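Drikix Open Day

The Drikix Open Day is an annual public demonstration of two-armed robot control held at the Jenudton technical center. It is organized by the Drikix project, which develops software for household table tasks. The first edition took place in October 2022. The most recent was held on Sunday, March 31, 2024, and drew 781 visitors.

Format

Visitors enter in groups of 11. Each group attends a short talk, followed by a session at the control stations, where simulated runs are shown on wall screens. Physical arms are kept in a separate hall and are demonstrated at a lower speed. The 2024 program was directed by Sabina Mridha, who had joined Drikix from the Fletance laboratory.

Simulated table task

The main demonstration uses a rendered tabletop with a plate, a woven placemat, a lemon and a red cup. Two arms with black, fingered hands work from the near side of the table. The control software plans the motion of both arms together, so that one hand can hold a position while the other handles an object. Object positions are changed between runs within limits set by the operator.

The 2024 edition used a set of 144 starting layouts. Staff selected layouts from the list, and visitors could request a repeat of any run. Grasp force and joint angles were plotted on a second screen.

Software

Rendering and contact physics are handled by Nwachukwu, a simulator maintained by the project. Recorded runs are stored with their layout number and can be replayed from any time step. The public archive is limited to 1,000 runs, with older entries removed first.

See also

Fletance laboratory
Nwachukwu (simulator)
Two-arm manipulation

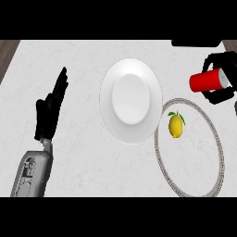 Simulated table task, with the red cup held in the robot's right hand.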